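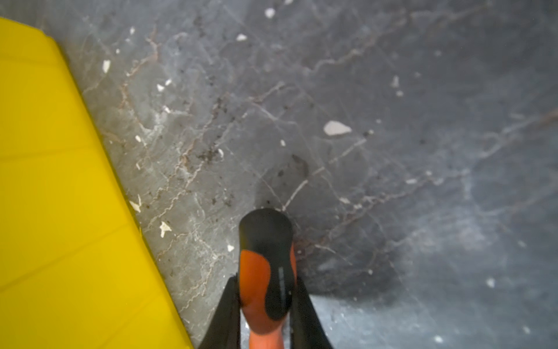 25 Aug 2018
By Rekha Semwal

Grovum Stone-Effect Floor Sheet, Blue-Grey

The Grovum is a floor covering for kitchens, utility rooms and workshops. It is supplied on a roll 200 cm wide and cut to order. The blue-grey version carries a marble pattern with thin veins in rusty brown and pale white. The veins run mostly on the diagonal, so allow extra length if the pattern is to be matched across a join.

Order code 673 is the standard backing. Order code 628 has the thicker backing and is meant for uneven subfloors. Both have the same surface and the same 2-year guarantee.

Fitting

Leave the roll flat in the room overnight before cutting. Trim with a hooked blade against a straight edge. Perimeter fixing is enough in small rooms – larger rooms need full adhesive.

Cleaning

Sweep before mopping. White flakes and chips show clearly against the grey, most of all on the darker parts of the pattern. Dark crumbs are harder to spot where they lie along a brown vein, and a low lamp helps when checking. Grit left in place will scuff the surface under foot traffic.

A whitish haze is usually dust or dried detergent. Wipe with clean warm water, change the water, and wipe again. Do not use wax, bleach or abrasive pads.

Move large items by lifting. Dragging marks the wear layer, and such marks are excluded from the guarantee.

Samples are cut to A4 and posted free. One sample shows only part of the pattern repeat – ask for two from different points on the roll.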